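Review: the Kütt hand gripper kit, and the rule booklet that comes with it

I have used the Kütt kit since March, together with the booklet "Good Practice for Handheld Demonstration", which the seller Fotum puts in the same box. Most reviews speak only about the hardware. I want to write more about the booklet, as in our group it changed the daily work more than the gripper did. We are recording household tasks for teaching a robot arm, so we do the same small job many times, and small bad habits become big ones.

What is in the box

The gripper body, two marker cubes, a chest clip unit with display, the cables, a charger, and the booklet of 16 pages. We paid 2,465 euros for one set with shipping. The older Drameck set was cheaper, but it had flat markers on only one side, and tracking was lost each time you turned the wrist. On the Kütt set the cubes have a pattern on every side you can look at, and this is a real improvement.

The weight is 764 grams without cables. For ten minutes it feels like nothing. After one hour I feel it in the shoulders, and my colleague Gunārs Vanags, who is taller and must bend more, feels it sooner.

The rules, and how they work in practice

The booklet has 15 rules. Some are obvious (charge the evening before, wipe the jaws). I will comment on those which made a difference, or which I don't agree with.

Rule 2: Markers stay uncovered. No sleeve, no tape, no finger over the pattern at any time. It sounds easy, but with loose cuffs you break this rule without noticing. We now button the cuffs or roll them up before the first recording.

Rule 4: Finish the approach before you close. You bring the jaws around the object, stop for a short moment, and only then close. I was against this one in the beginning, because it looks unnatural. But when Gunārs compared our old and new recordings, the new ones were much easier to cut into steps. For soft things like hats and cloths I would call it the most useful rule in the booklet. Our coat rack task is a good test for it, with a cap hanging by its strap on one of the upper pegs.

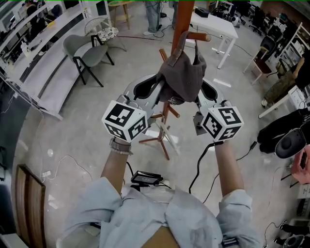
Rule 7: Cables follow the body

The booklet wants the chest unit cable to run down along the body and the extra length to be fixed at the belt. I agree with the idea, but the clips in the box are too weak for it. We bought stronger ones from Ornmont and are satisfied. The same rule says that cables on the floor must be outside of the walking path. In a shared room this is hard to keep, and I would like to see a drawing with a minimum distance, not only one sentence.

Rule 9: People in the background

Here the booklet is strict: everybody who can come into view must be told before recording starts, and must agree. It doesn't ask for an empty room. I think this is correct, as homes also have people in them, but you have to organize it. We put a paper on the door with the hours of recording, and each Tuesday at 9:00 we ask again who is new in the room.

Rule 11: Failed tries are kept

If the object falls, you don't delete the recording. You mark it and continue. I like this rule very much. My only complaint is with the software, where the mark is hidden in the second menu and takes four clicks.

What is missing

There is nothing about rest. I would expect a rule about pauses from a company that sells something you hold with stretched arms. We made our own: one person records for twenty minutes and then changes with another person.

Also there is no word about jewelry and watches. One of us asked the Fotum support if a bracelet is a problem, and the answer was that it is allowed if it doesn't touch the gripper and doesn't cover a marker. Fine, but please print it.

The English of the booklet is good, and the letters are big enough to read from the wall, where ours is hanging now.

My rating

Gripper: four out of five. Clips: two out of five. Booklet: four out of five, and it would be five with a page about pauses. If you already own the Drameck set, ask Fotum if they sell the booklet separately. Rules 4 and 11 can be used with any gripper.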